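An afternoon at the Grultora open day

I finally got to see the Grultora people put their robot arm to work in a bedroom, and I'm still grinning about it!

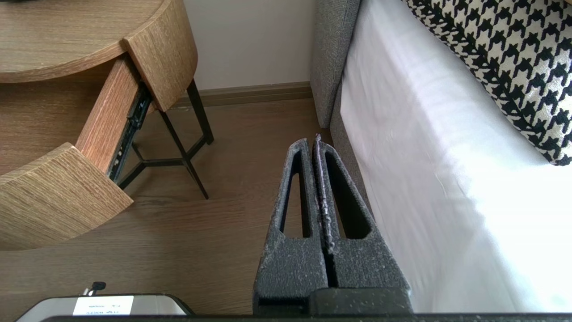
The job was the drawer of a round bedside table, right next to the bed. The drawer front is curved, so there's no nice flat face to aim for, and I could have watched the gripper go in and out of there all day (I stayed for 11 tries, then my feet gave up). They let us stand really close, too. The fingers are much slimmer than I expected, with long triangular cutouts that let them bend a little when they press on something.

The other demo, Maso, was folding towels and had a line of around 10 people, so I only caught the end. They're doing it again in November and I've already signed up. Bring comfy shoes!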